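Workshop notebook - August, bench 2
Sisside piano repair, entry continued from previous page
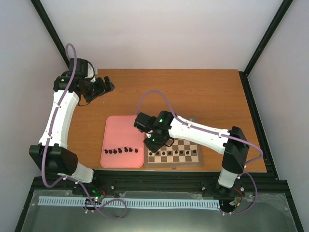
Upright from the Rovness school, second session. Started at 8:15. The action came out without trouble once the two upper bracket nuts were off. The lower left ball stud is tight in its socket and I had to rock the bracket to lift it free. Marked the stud with chalk so whoever puts the action back expects it.

Complaint from the school was "sticky keys in the middle." Yesterday's notes put this down to key bushings. After going through all 88 with the action out I think there are two separate faults:

Keys 31 to 46: front bushings swollen. The key goes down and comes back slowly. Eased with the pliers, two light squeezes each, checked again. 13 of the 16 came good. 34, 39 and 40 still drag and need new cloth.

Keys 47 to 58: the keys are free on their own. The drag is in the hammer flanges. Swing test on hammer 50 gave two swings and a stop. I want five or six. Hammers 52 and 55 did not swing at all, just leaned where I left them.

So the bushings account for half of it. Cinzia Pellegrini said on the phone that the piano stood next to an outside door for two winters before it was moved, which fits.

Flanges. Repinning the whole section is the proper job. Tried shrinking solution on 47 to 50 first, one drop each side of the center pin, left to dry with the fan on low. Two hours later 47 and 48 swing four times, 49 three times, 50 unchanged. Not good enough to hand back. Will repin 47 to 58. Existing pins are size 20. We have plenty of 20 and 20 1/2 and I expect most will go to 20 1/2 after reaming. Pins with green on them go in the scrap tin, do not reuse.

Adelmo looked at the hammers while they were out. Grooves in the treble are deep but there is enough felt for one more filing. He would take off less than I would. We agreed to file the top two octaves only and leave the rest until the school decides whether they want to spend money on it.

Bridle straps: nine broken, all in the bass, and the others tear if you look at them hard. Replace the set. The cork-tip kind from Plondov fit last time but came a little long, so check one before putting on the whole lot.

Humidity. Meter by the rack read 58 percent at 9:00 and 55 at noon with the dehumidifier running. It was 66 when I opened up. The tank had filled overnight and the machine had shut itself off. Please empty it last thing, even if it looks half full. The soundboard for the Hollis grand is on the rack and I do not want it moving around before the ribs are glued.

Hollis grand. Elisa Barbieri measured the downbearing again and gets the same low figure at the tenor break as last time. Positive everywhere else. Her sheet is in the blue folder, copied here in short: bass fine, tenor break almost nothing, treble fine. She suggests planing the new bridge cap a hair less than drawn at that point. I agree but want to see it with a string across before any wood comes off. Tullio Sartori has the long straightedge and is bringing it back.

Tuning hammer head on the old lever is rounding off. It slipped twice on the Rovness pins. Pins themselves are tight enough, no need to go up a size. Use the other lever until I get a new number 2 tip.

Pitch before the action came out: A4 was 14 cents flat, the bass a bit better, the top octave worse. It will need a pitch raise and then a proper tuning, and another visit after it has been back at the school for a few weeks. Pravesh is doing the delivery and should ask them which wall it is going on. If it is the one with the radiator, call me before unloading.

Costs so far for the Rovness job: parts and labor come to 1,372, not counting the hammer filing or the second tuning. The school approved repairs up to a limit that still leaves 400. Straps are inside the figure already. I will write to them about the hammers separately so it does not get mixed up with the work they agreed to.

Serial number on the plate is partly painted over. Cleaned it with a cotton swab and the last four digits are 3,671, written in the job sheet without the comma. The first digit could be a 1 or a 7. No date found on the first key or the last key, only a pencil signature I cannot read.

For next session:
Ream and repin 47 to 58
New cloth in 34, 39, 40 front
Order straps, number 2 tip, red bushing cloth in the medium thickness
Check glue date on the hide glue jar, smells off
Straightedge back from Tullio, then string test at the tenor break

Stopped at 4:40. Flanges 47 to 50 are in the egg carton, in order, bass end to the left.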